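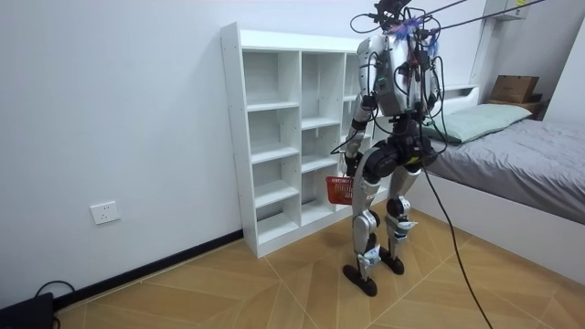

Humanoid with red basket at the cubby shelf, overhead tether attached.

# Zudilness basket set - fault notes

By Haiyan Meng
January 7, 2020

Print | E-mail

Two episodes in this set end in a safety stop. The hip cable went tight during a side step and the balance controller tripped.
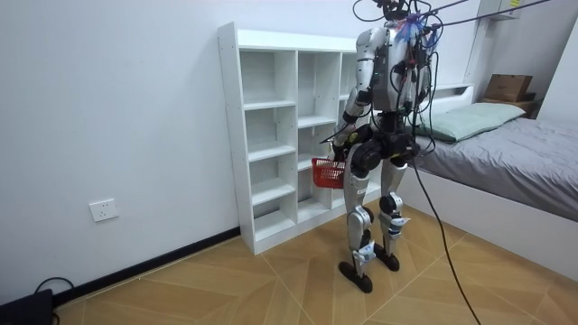
Both are marked `fault=1` in the index. Leave them out of training - the last 200 rows of joint data are frozen values. 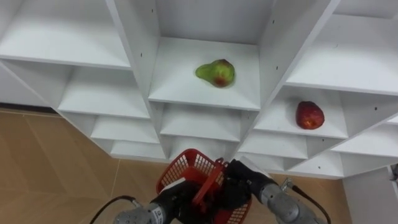 Head camera video is good up to the stop. Wrist torque is not.

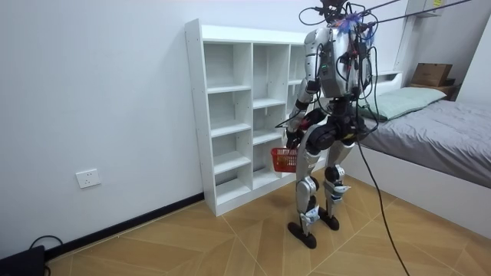

Since December the side step is limited to 7 cm. Send new faults to Kaj Dalsgaard with the episode number.

Contact | © Westerberg | Back to top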